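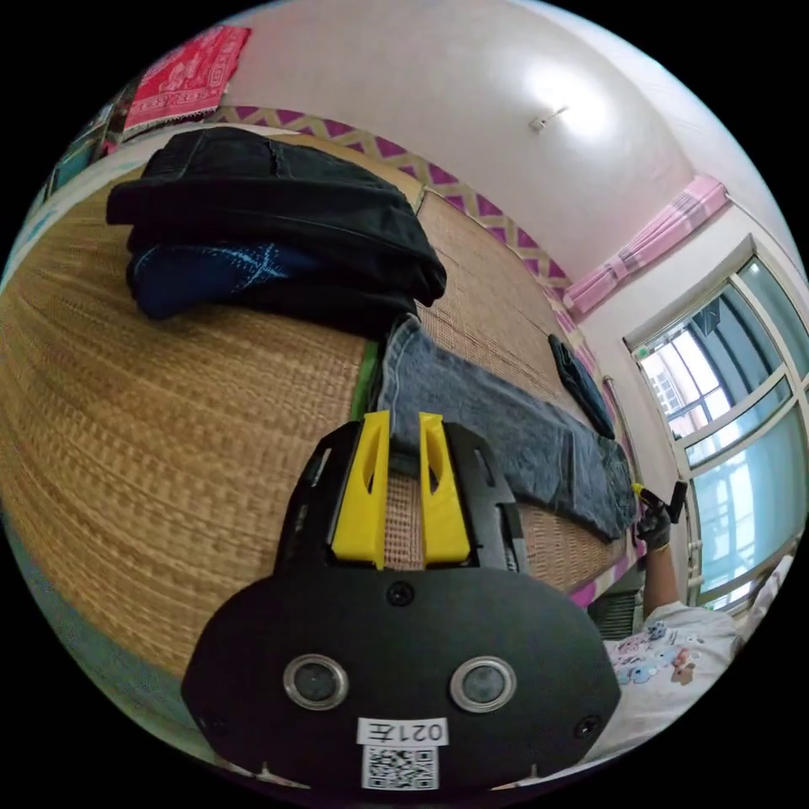
Folded clothing on a woven mat.

HUNDMONT BAKING AND PRESERVES GUILD
Minutes of the general meeting, August
Supper room, Adholm Hall

Meeting opened at 7.10 pm. Quorum present. Apologies were read and accepted.

1. Minutes of the previous meeting

Accepted with one correction. Under item 4, the marmalade should read "three-fruit", not "free fruit". Moved, seconded, carried.

2. Matters arising

The replacement seal for the hall oven has been fitted. Members who used it since report that the back left corner still runs hot. Trays should be turned halfway until the thermostat has been looked at. The hall has been asked for a date.

The missing springform base has been returned. It is the 23 cm one and belongs with the tin marked in green paint.

3. Finance

Balance at the end of the month was $747. Flour and sugar for the scone day came to $217, which was paid in full from the working account. One invoice from Ramanauskas for butter is outstanding and has been queried, as it lists salted and the order was for unsalted. Report accepted.

4. Flour order

The next bulk order goes to the Rusby mill. Members discussed whether to stay with the plain white or take part of the order as wholemeal. Several found the last wholemeal too coarse for shortcrust but good in loaves and date slice. One member sieves out the bran and puts it back on top of the loaf, which was thought to be worth trying.

Agreed: 12 bags in total, 2 of them wholemeal. Collection is from the side door of the hall and members are asked to bring their own tubs.

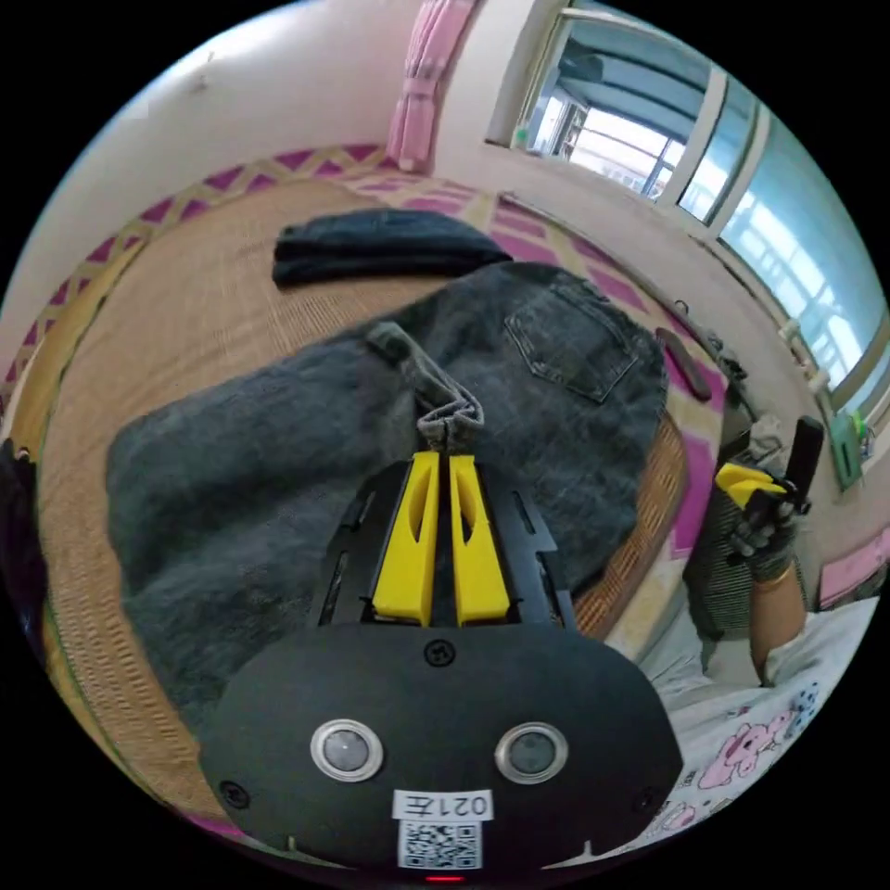
Newsletter supplement – Page 2

5. Spring show schedule

The draft schedule was gone through class by class.

Lamingtons: to be cut to a 4 cm cube. There was a long discussion on jam. The wording "with or without filling" will stay.

Fruit cake: the boiled fruit cake will have its own class this year. Last year it was judged against the rich fruit cake and entrants on both sides were unhappy. No icing, no almonds on top.

Pavlova: it was suggested the class be dropped because of the trouble getting them to the hall in one piece. After discussion it was kept. Entries are to be shown undecorated on a flat board, and cracks will not be marked down unless the centre has fallen.

Lemon butter: entries must be in a plain glass jar with a new lid. The steward asked that jars be filled to the neck, as two were short last time and could not be compared for colour.

Savoury: a new class for cheese biscuits, six on a plate, any shape. Carried. A motion to add a class for sausage rolls was lost on the question of keeping them cold.

Entry fees unchanged.

6. Tasting table

The tasting was set aside for slices. Seven plates were brought.

The ginger crunch was well liked, although the icing had been poured late and lifted off the base when cut. The baker's own view was that the icing needs to go on while the base is still warm from the oven. The caramel slice was made with golden syrup in place of half the sugar and kept a softer set. Members thought it could take more salt.

The passionfruit slice was too sweet for some. It was suggested that the seeds be strained from half the pulp and the juice of a lemon added. Recipe to be brought to the next meeting in writing – measurements in grams please, as the cup sizes caused confusion again.

The hedgehog was finished before it reached the far end of the table. No comments recorded.
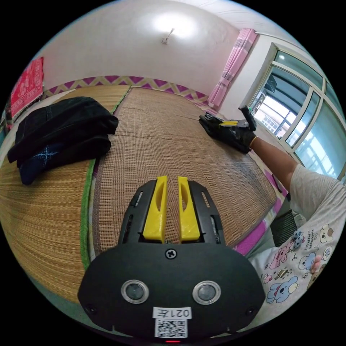

Next month's tasting will be scones, plain or pumpkin. Jam and cream will be supplied from the cupboard, so only the scones are needed. Anyone making a gluten-free batch should bring it on a separate plate with a label and its own tongs.

7. Preserving day

To be held in the hall kitchen once the first apricots are in. The large pan holds enough for two batches and the thermometer has been checked in boiling water. Members are to bring washed jars with the old labels soaked off. Those new to jam can be paired with someone who has made it before.

It was asked whether frozen fruit could be used if the crop is late. Agreed that it could, with extra lemon for the set.

8. General business

The recipe folder is getting full and some of the older pages are hard to read. They will be retyped over the next few months. Handwritten originals are to be kept in the back sleeve and not thrown out.

A request was received from the Adholm school fete for two trays of slice. Agreed. A list was passed around and filled on the night.

The second kettle trips the power if the oven is on. Use the urn.

Tea towels taken home for washing should come back to the next meeting, including those from June.

Meeting closed at 8.50 pm. Supper followed.

Next meeting: usual place, 7 pm. Kitchen open from 6.30 pm for anyone who needs to warm scones.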